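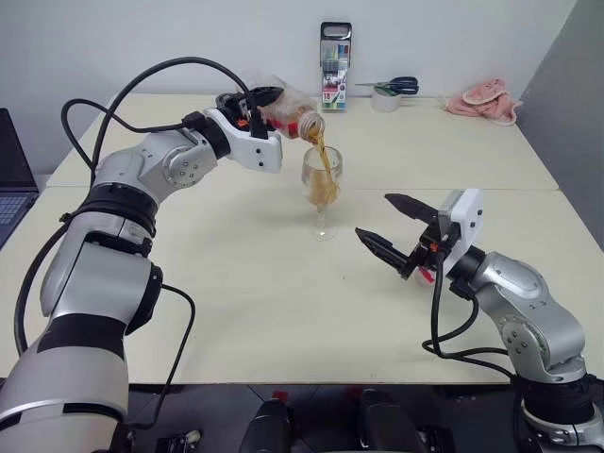 A fizzy-looking brown drink going into a stemmed glass, bottle held by a robot arm.

Sunbed rental in Orkura

Sunbed rental is the hiring out of loungers and umbrellas on the public beaches of Orkura, and it's probably the thing visitors to the town write to me about most. I've kept this page going for years now (I live up the hill behind the harbor and swim most mornings), so please read it as an encyclopedia entry by someone with sand in her shoes. Prices are in crowns and they're the ones on the boards this season.

Names and terms

A "set" means two loungers and one umbrella. You can't normally hire half a set, and a person on their own pays for the whole thing, which drives solo travelers up the wall! Locals call the loungers "planks," a word left over from the days when they had no cushions. The strip of sand an operator is allowed to use is its "row," even when it's several rows deep, and the open sand between one operator and the next is called the gap. Anyone can put a towel down in a gap for free.

History

The beach had fishing boats on it long before it had umbrellas. The first loungers belonged to a guesthouse called Peltonen, up on the front, which put them out for its own guests and started charging other people once it saw that they were sitting down anyway. Other guesthouses copied the idea, then a few families with no guesthouse at all, and for a while you could walk from the pier to the river mouth without finding a free patch big enough for a picnic blanket.

The town finally marked out the gaps with blue posts. I remember the arguing that went on over those posts, and one of them really did move in the night, more than once. Permits came in with the posts, and every operator now has to show a board with its prices where you can read it before you sit.

Operators

Peltonen still has the row nearest the pier. It's the oldest and the fussiest, and the cushions are lovely. Drullance took over the long middle stretch and is the one most people end up with, because the bus stops right behind it. Sindar is down by the river mouth, where the water is colder and the crowd is younger and somebody always has a speaker going. A few small family rows sit between them and don't seem to have names, or have a different name every summer.

Prices

A set at Drullance is 300 for the day, and at Peltonen it's 500, or a bit less if you're staying there. Sindar charges by the morning or the afternoon, and the changeover is at 2, so arriving just before lunch is a poor plan (ask me how I know). The small rows will usually haggle late in the day.

The front line, meaning the loungers closest to the water, costs extra almost everywhere. It's supposed to be on the board. On windy days the front line gets wet feet and the operators will let you shift back, but you won't get the extra money back for it. 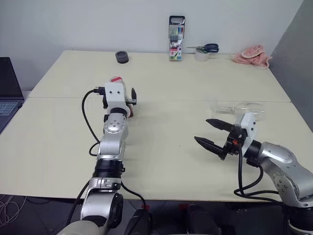

Two robot arms and pale tables pushed together, white wall behind.

Complaints

Most of the grumbling is about deposits. Some rows ask for a deposit on the cushions and hand you a numbered token, and if you lose the token you lose the money. Fair enough, I suppose, but the tokens are tiny and people go swimming with them. Put it in a shoe.

The other big one is the drinks rule. Certain boards say the set is free if you order from the bar, and in smaller letters there's a minimum spend, and in smaller letters still it's per person. One August a family posted their bill online and it got passed around until over 30 other visitors had added theirs underneath. The town put out a notice afterward saying that a minimum has to be printed the same size as the word "free." I've been along with my reading glasses to check. Drullance has done it, and the smaller rows are catching up, slowly.

Then there's towel saving, where guests drop a towel at dawn and turn up at noon. Operators hate it as much as everybody else does. The usual practice at Peltonen is to fold the towel, leave it at the hut and rent the set to somebody who's there.

If you have a complaint, the harbor office takes them at the side window. Bring a photo of the board, because they'll ask for one. They're closed on Thursday.

Outside the season

Loungers come off the sand once the autumn storms start and are stacked behind the huts under tarps. The permits lapse at the same time, so the whole beach is free to use, and you'll see people carrying down their own chairs from home. Dogs are allowed then too.

See also

Orkura pier
Beach parking in Orkura
River mouth currents and swimming flags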